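We use cookies to remember your settings. Accept | Manage preferences

Satellite link at a field camp keeps dropping calls after dinner

Rekha Tomar

Hi everyone! I look after the network at a camp outside Winedport, 30 people in season, and I'm having a great time learning this stuff on the job. We have one satellite link feeding a Stulerby router, then wifi out to the bunkhouses. Mornings are wonderful. Voice calls home sound like the other person is in the next room! But from 7 pm on, calls go choppy and then drop, and web pages still load more or less fine, just slower. The plan is 12 Mbps down and we can't get a bigger one until July. Is there anything I can do on my side, or is this all up to the provider?

14 comments

Hideaki Sakamoto

Oh, I love this problem, there's a lot you can do! Calls need very little bandwidth but they hate waiting in line, and in the evening everybody's video and phone backups fill the line up. Look for the queue settings on your router (it may be called QoS or traffic shaping) and put voice in the top class. Then set the total limit a bit under what the link really delivers at 7 pm, so run a few speed tests at that hour and go by those. If you leave the limit at the full 12, the backlog builds up in the modem where your router can't sort it.

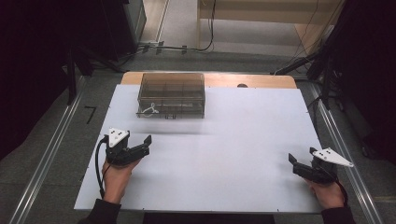
Do the upload side too! People forget it, and one phone sending a folder of videos can wreck every call in camp. I'd cap each device on upload and push the cloud backups to after midnight if your crew will go along with it. We did this at a site with 17 rooms on one dish and the difference on the first night was fantastic.

Ping something far away while the line is busy, before and after. Satellite ping is high anyway, so watch how much it climbs. Ours went up by 300 ms at dinner before the change.

Share | 6 people found this helpful

flerari_fan

restart the modem every afternoon, worked for us. also check the cable going outside, ours had a bad connector

Bhatia

Seconding the upload cap!! Also ask your provider if they slow the plan down after a daily data limit. Ours did, and it always kicked in right after supper.

2 comments | Share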